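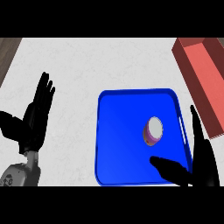

4. Instalación y primera partida

Esta sección describe la instalación de la aventura Ustivero en un equipo de sobremesa o portátil. Antes de comenzar, compruebe que dispone de una cuenta Clindgate activa y de unos 746 MB libres en el disco.

1. Inicie sesión en el cliente Clindgate y abra la pestaña Biblioteca.
2. Seleccione Ustivero y pulse Instalar. El programa propone una carpeta de destino, que puede modificarse.
3. Elija el idioma de los textos. Las voces se conservan en la versión original.
4. Al finalizar la descarga, pulse Jugar y cree un perfil. Se admiten hasta cuatro perfiles por cuenta.
5. Indique el nivel de ayuda: Thaler (pistas disponibles en todo momento) o Adora (sin pistas ni objetos resaltados).

Nota: el nivel de ayuda no puede cambiarse una vez iniciado el primer capítulo. Para elegir otro deberá crearse un perfil nuevo.

Nota: la partida se guarda de forma automática al salir de cada sala. El guardado manual - menú Diario, opción Conservar - dispone de 40 ranuras.

Precaución: no apague el equipo mientras el icono del reloj permanezca en pantalla. Una interrupción en ese momento puede dañar el perfil.

Si aparece el error 3977, cierre el cliente, vuelva a iniciar sesión y ejecute Verificar archivos desde el menú del juego. Los perfiles guardados no se modifican durante la verificación.

Revisión del manual: 29/6/22

Compartido 4 veces | 0 comentarios
© Clindgate. Todos los derechos reservados | Contacto | Volver arriba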